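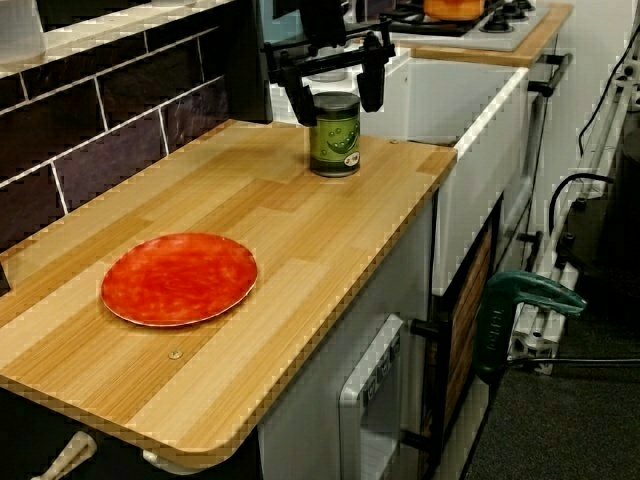

Red plate and a can of peas on the counter.

Where to get a quiet breakfast near the Fuscombe end of the market?

I'm in town for most of October for work and staying on the Fuscombe side, five minutes from the covered market. I need a place for breakfast before 8 that isn't a chain. I don't want a full diner meal every day, mostly eggs or toast and decent drip coffee. I tried Drekesow because it comes up first in every search, but both times I went there was a line to the door and the music was loud enough that I couldn't take a phone call. Is it always like that, or did I just hit bad mornings? Also, does anyone know if Okoth opens early? Their sign says 7 and their web page says 9.

Budget is up to $15 with tip. I don't eat pork. Walking distance only, I won't have a car.

3 answers

Answer 1 (marked as most helpful)

I've lived on that side of the market for six years and eat out for breakfast more than I should.

Drekesow is like that every morning from 7:15 until close to 9. It's on the way to the train, so people stop for takeout and the line for takeout is the same line as for the tables. If you get there when they unlock the door at 6:30 you can have the back corner and it's fine. The coffee is good. The toast is too thick for me.

Okoth does open at 7, but only the counter in front. The kitchen starts at 9, and I think that's where the web page gets its time. Before 9 you can get coffee, rolls, boiled eggs and whatever cake is left from the day before at half price. They have six stools along the window and no music until the kitchen staff come in. I've taken plenty of calls there.

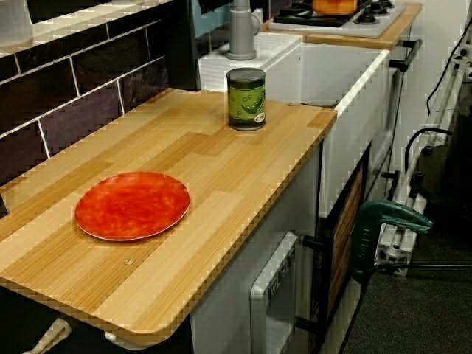 They also do a plate of beans on toast with a fried egg once the kitchen is open, and you can ask for it without the bacon. They don't take anything off the price for that. With a coffee and a tip it comes to a little under your $15. Cash is easier there, the card reader drops out a lot.

The other one to try is Zakberg, up the hill past the library. It's a longer walk, and there is no sign on the street side, so look for the number 243 over a blue door. Opens at 7. The coffee is drip, in a pot they leave on your table, and you can sit as long as you want. The menu is short:

1. Two eggs any style with rye toast. This is what I get. Ask for the butter on the side or it comes soaked.

2. Oatmeal with stewed apples. Big bowl, not very sweet, cheapest thing they have.

3. Pea and potato hash with a poached egg. No meat in it. They make one pan in the morning and when it's gone they cross it off the board.
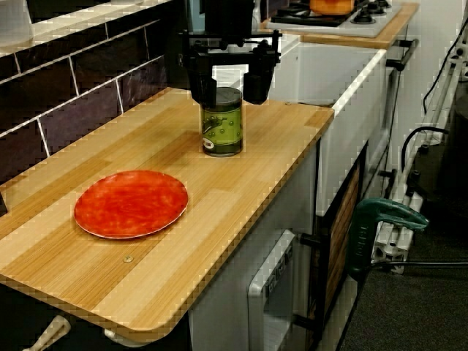
4. Cheese omelet. Fine, a bit dry. It comes with the same rye toast.

No pork in any of those as far as I know, but the sausage on the side is pork, and they use the same griddle for that and the eggs. If that matters to you, ask them to do the eggs in a separate pan. I've seen other customers do it.

Answer 2

just go to Drekesow and bring earplugs lol. best coffee on that side of town and its not close

Answer 3 (Carleen Rewi)

I agree with the first answer on Okoth, with one correction. The half-price cake goes out at 7 and is usually gone well before 8, so don't plan your breakfast on it.

I would not send anyone to Zakberg for a phone call. The dining room has a tile floor and a low ceiling, and when two tables are talking you hear all of it. For reading or working on your own it's good. The hash is worth the walk.

If you only want coffee and something in a bag, the 461 bus stop on Market Street has a bakery window right behind it. Egg sandwiches are $6 and they have one without meat. There is nowhere to sit except the bus bench.

Comment from the person who asked: Thanks, went to Okoth this morning at 7:10 and got a stool by the window. Will try the hash next week.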